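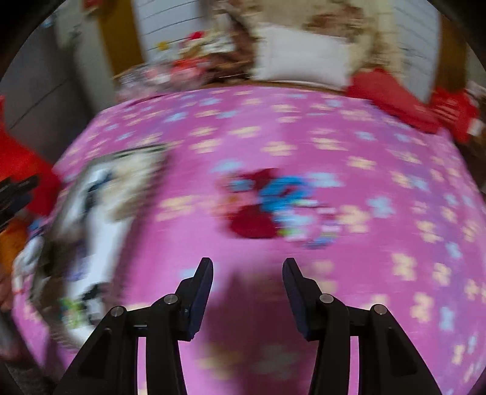 Week 4, Trip prep for long gravel drives. Read before the Stusura run, I won't be going over it again at the start. Main topic is load and tyres, then timing. First up, packing: lay everything out before any of it goes near the vehicle. A bed is the best spot, on a plain-ish cover or one with a small repeat like the little pale flowers on pink, so a black torch or a tyre gauge shows up straight away. Then cull. Most people bring too many clothes and not enough water.

Load
Heavy stuff low and forward of the rear axle. Recovery gear on top, where you can reach it with the fridge still in. Nothing loose on the parcel shelf. Roof rack is for light and bulky only. Check the rating in the handbook, the off-road figure is lower than the sealed road one and some books hide it in the footnotes.

Tyres
Set cold pressures at Trotevon before we leave. Drop them where the bitumen ends, same amount all four corners, then slow down. Soft tyres + highway speed = heat. Write your pressures down, front and rear. Spare counts too. Air back up before the sealed stretch home.

Distances
Trotevon to Gusus, 189 km, sealed.
Gusus to Nechyporuk, 121 km, gravel, corrugated in places.
Whole loop 718 km, so do your fuel sums on the loop and not on the first leg. No fuel at Nechyporuk. Carry 2 jerry cans if your tank is small.

Timing
Log start and stop for every leg, plus each rest break. Dash clock is fine if it's right, half of them are still on daylight saving. Set it the night before. Phones will drop out past Gusus and can jump when they pick up a tower again. 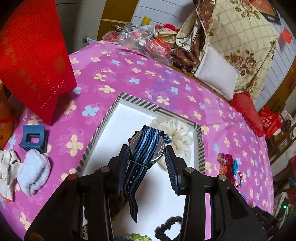
Use the one clock for the whole leg, don't swap halfway. Average speed is distance over moving time, take the breaks out first. Expect it to fall a lot on gravel, plan daylight around the lower number. Off the road by 4 pm, roos are out well before dusk.

Dust
Headlights on all day. Hang back untill you can see the car in front, not just its cloud. Dont overtake blind, call it on the radio and wait for an answer.

For next class: load plan on one page, fuel sums with working shown, pressures front and rear. Handbook in the glovebox please.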